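Call for participants: evaluation of the Zeltusico household handling package

Posted May 27, 2021

Welen is recruiting participants for a structured review of the Zeltusico household handling package, a software and service bundle for two-armed humanoid robots with five or more hours of daily duty in furnished rooms. The review runs through August. Reports from participants go to the product team and, in edited form, into the buyer's guide that is supplied with the package.

The package consists of a grasp library, a teaching tool, a fault log viewer and a support contract. The grasp library is the part under review. It holds 167 stored grasps for goods found in ordinary homes: bottles, cups, plates, folded cloth, loose and bunched fruit. Each grasp has a force ceiling, an approach direction and a release routine, all three of which can be changed by the operator from the teaching tool.

Soft fruit is the category with the most open tickets. A bunch has no fixed shape, the load shifts when the hand lifts, and the wrist camera loses focus at short range just when its view would be of most use. The current release closes the fingers in steps and compares finger current against the stored ceiling after each step.

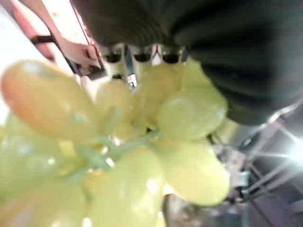

Participants will be asked to judge whether stepped closing is fast enough for their purposes and whether the default ceilings are set sensibly. We do not need opinions on the robot hardware. Reports that concentrate on the hardware will be returned for revision.

Who we are looking for

We have places for up to 40 participants, divided between two groups.

Group A, operators. You have run a robot arm or a humanoid platform under supervision, at work or in a teaching lab. You can read a joint log and write a fault report that another person can act on. You do not need to program, though you should be comfortable editing a settings file.

Group B, household assessors. You have worked in home care, catering, hotel housekeeping or a similar job where you handled other people's belongings. No technical background is required. You will watch the tasks, score the results on a printed form and record anything you would not accept in your own line of work.

Applicants for either group must be 18 or over, able to stand for periods of 30 minutes, and willing to wear closed shoes on the test floor. Current employees of Welen and of Gendosum, the firm handling enrolment, may not take part.

What the work involves

Each participant attends two sessions of three hours at the Watkins site. The first session covers safety, the scoring form and a set of fixed tasks which are the same for all participants. In the second, participants in Group A change grasp settings and repeat the fixed tasks, and participants in Group B choose tasks of their own from the list supplied.

The fixed tasks are picking up, holding, handing over and putting down. Holding is scored separately from picking up, as faults in the two have different causes. A grasp that lifts well may creep under load, and the log viewer does not at present flag slow creep.

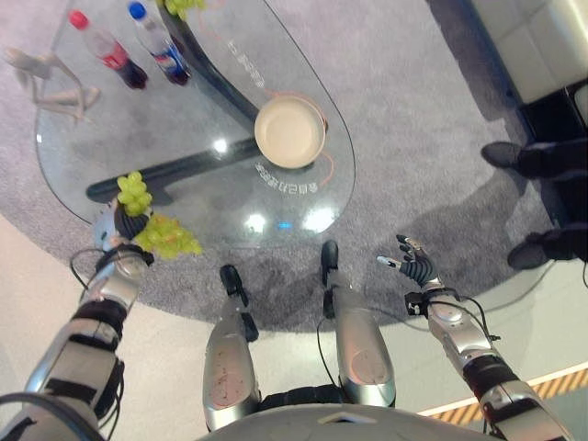

Table layout is varied between runs according to a printed plan. Clear surfaces are included on purpose: depth readings through glass are unreliable, and the table height has to be entered by hand in this release. A run may begin with several kinds of goods on the table together, such as a bowl, two bottles of dark drink and a further bunch of grapes on the glass, while the left hand is already holding a bunch and the right hand is open. Assessors should score the task in progress only, and note any contact with other goods under section 4 of the form.

Group A will also complete a short exercise on two-handed work. The package lets one arm hold while the other waits, approaches or signals, and the timing between the arms is set by a single delay value. We want to know whether one value is enough.
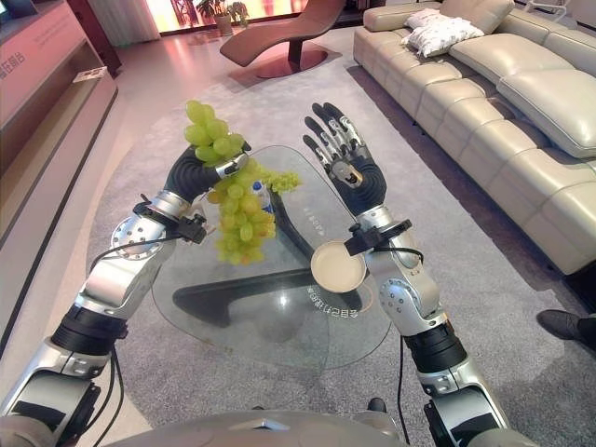 The delay can be set in steps of 10 milliseconds. The factory value is 400. Participants should change it only after completing the baseline runs, and should write the new value on the form each time. Runs without a recorded value cannot be used.

Safety on the test floor

A Welen technician is present at all times and holds the stop control. Participants stay outside the marked area unless told otherwise. Handover tasks are carried out with reduced arm speed. Long hair must be tied back, and lanyards and loose scarves removed. Food used in the tasks is not to be eaten.

Payment and expenses

Participants receive £137 per completed session, paid by bank transfer after the signed form has been received. Standard-class rail or bus fares to Watkins are refunded against tickets. Parking is free but limited. Overnight stays are not covered.

Data

Sessions are recorded by the robot's own cameras and by the joint logger. Participants may appear in recordings. Recordings are kept by Welen for product development and are not published without separate written consent. You may withdraw at any point before your second session and ask for your forms to be destroyed.

How to apply

Send one page to the Gendosum enrolment desk stating the group you are applying for, your relevant experience and any dates in August on which you cannot attend. Group A applicants should attach a sample fault report with client details removed. Put "Zeltusico review" and the group letter in the subject line. Applications without a group letter will be placed in Group B.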